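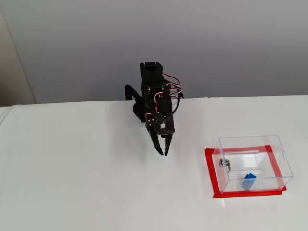 Clear Acrylic Boxes: Frequently Asked Questions
Lukeo Display and Counter Supply, Belunano
Last updated 12/06/2024

What do people use these boxes for?
Raffle tickets, comment cards, sign-up slips, small cash donations, and voting in clubs and schools. We sell the same box for all of them. If you need something for a public election, ask your election office first what it accepts.

Is the acrylic really clear?
Yes. We don't stock a frosted or tinted version. If you want the contents hidden, cut a sheet of card stock to size and stand it inside against the walls.

What size paper fits through the slot in the lid?
An index card goes in flat. Letter paper needs to be folded in thirds. Thick envelopes are a problem, and padded ones won't go in at all.

How many slips does a box hold?
Plan on 100 folded ballots before you need to empty it. Unfolded cards stack better, so you'll get more of those in.

How do I mark where the box goes?
Tape works well on a table that gets used for other things. Set the box down where you want it, run tape around it a little way out from the walls, and press the corners flat. Anyone who moves the box to wipe the table can put it back in the same place. Pick a color that shows up against the tabletop — red on white is easy to see from across a room. Painter's tape is kinder to varnished wood than vinyl tape, but it wears out faster.
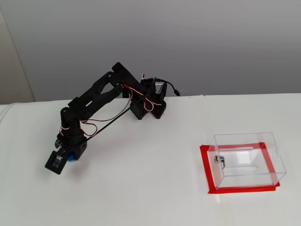 Clear acrylic box on a white table, with its place marked in red tape.

Does the box come with a lock?
The Tan model comes with a cam lock and two keys. Keep the second key somewhere other than the drawer under the box. The plain model has no lock and can't be fitted with one later.

I lost both keys. What now?
Email us the number stamped on the face of the lock. If there's no number, send a photo and we'll try to match it. Don't pry the latch. Acrylic cracks around the lock hole before the metal gives.

How do I clean it?
Use lukewarm water, a drop of dish soap, and a soft cloth. Blot it dry. Paper towels leave fine scratches, and glass cleaner with ammonia will cloud the surface over time. Light scratches can be worked out with Lurum plastic polish, which we carry in the small bottle only.

Dust keeps sticking to the walls. Is something wrong with the box?
No. Acrylic builds up static, especially in dry winter air. A damp cloth helps more than a dry one.

Can I put a sign on it?
Yes. Use removable labels, and keep them away from the slots. For old sticker residue, rub with a little cooking oil, wait a few minutes, and wash with soap. Never use acetone or nail polish remover.

Can it be screwed to a counter?
We don't recommend drilling it yourself. Non-slip pads or removable mounting strips will keep it from sliding, though they won't stop someone from picking it up.

What is your return policy?
You have 14 days from delivery. The box must be unused, with both keys if it's a Tan. Damage in shipping is handled separately — keep the packaging and send pictures before you throw anything out.

Do you offer a discount on larger orders?
Orders of 100 boxes or more are quoted individually. Write to Octavio Salazar in the order office with the model, the quantity, and the delivery address. Large orders placed in November usually ship after the holidays.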